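Rerkia Reading Fund: progress report, second period
Prepared for Azra Stoyanova by Ermira Matić

You asked for a shorter report this time, and for fewer adjectives. I have done my best on both counts.

The grant pays for a romance reading group in Fagundes, open to anyone who has fallen out of the habit of books, and for the stock that goes with it. We promised 100 paperbacks in circulation by April and we have 100, although a fair number are circulating in the sense that Ognjen Kelmendi has them in his car. He has been asked. Regular membership stands at 30, up from a start so modest that I left it out of the first report and would like to leave it out of this one.

What people are reading. We bought three series at the outset and I guessed the favourite wrong. The Regency dukes went out once each and came back looking untouched. The small-town firefighters have done well, particularly book two, which now falls open at chapter eleven without any help. The runaway success is the set of long family sagas about sheep farmers that Doina Nikolaidis talked me into against my better judgement. Members argue over the middle brother as if he owed them money. We are short of book four, and there is a waiting list.

Reviews. Under the terms of the grant each member writes at least one short review, and 30 have now come in. Spelling varies. Opinions don't: almost everyone gives five stars, including the man who wrote that he had "skipped the mushy parts", leaving him, by my reckoning, with a pamphlet. Kianoush Arabzadeh is typing them all up for the group's page on Vidider, and has agreed to stop correcting the ones he disagrees with.

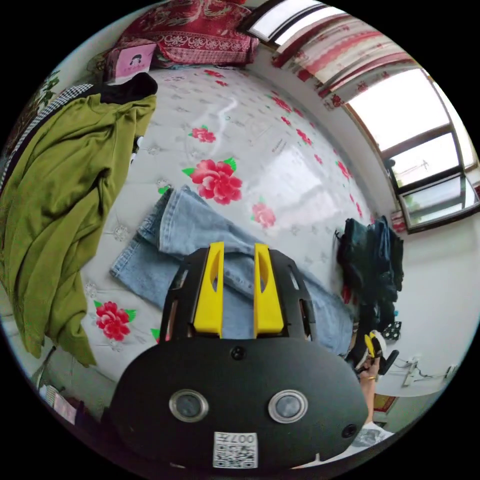 Money. Book spending is within budget. Postage is over, mainly on account of Distex, who sent us two boxes of the same large-print title and then charged us to take one back. I have written to them twice. The second letter was the better one, and I can send you a copy if you are having a slow afternoon.

Problems. The evening session clashes with choir, and choir was there first. We have moved ours to half past seven, so the last chapter is now discussed by people with their coats on. We also lost a member over a spoiler. I have apologised on the group's behalf, though the couple do get together at the end of all of them and I had thought this was understood.

Next period. I plan to replace the dukes with something livelier, buy three more copies of book four, and try one author visit if we can find an author who will come for a train fare and a sandwich. I would also like your permission to move what is left of the refreshments line into postage - the biscuits have been cheaper than forecast, as Doina bakes.

Please let me know about the postage before I order anything else.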